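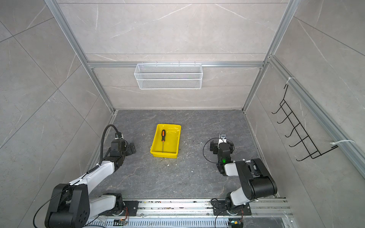
Saadet Kozan
Workshop organizer, Florkdale

Welcome to our little gray corner! So many of you have written in about the basket, the hooks and the yellow tray that I thought they deserved a page of their own, and I've tried to put down everything I get asked (if I've missed your question, please do write again, I read every message).

The basket is plain white wire with a fine diamond mesh, and it hangs on the crossbar at the back by small hangers along its top edge. I like a wide, shallow basket for a spot like this one – deep ones swallow things, and then you're fishing for a glue stick with your elbow in the air. The mesh lets the stone pattern show through too, and I'm fond of that pattern. My aunt had a hallway very like it in Aydoğan, and it was always the coolest place in the house.

On the side rail there's a black wire rack with five hooks, and it has two white zip ties to go with it. A bag of 300 ties lasts us for ages in the Kekgate shop, where we seem to fasten everything that way.

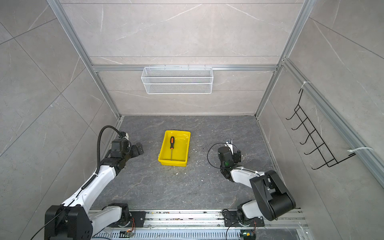 The tray is the piece I would never give up. Ours is bright yellow plastic with rounded corners, and a screwdriver with an orange-and-black handle is very easy to spot in it. I keep one rule with trays, learned over a long January of sorting drawers at Flenon: whatever you're using goes in the tray, and it goes home when you've finished the job. It sounds terribly simple, but it took me years to stick to it!

Crumbs do show up on a dark surface, and those little white bits are no exception. A soft brush and a dustpan are all I use, with a slightly damp cloth afterward, and I go along the veining in good light so I can tell a mark from the pattern. More pictures from the Kekgate shelves will go up on the next page.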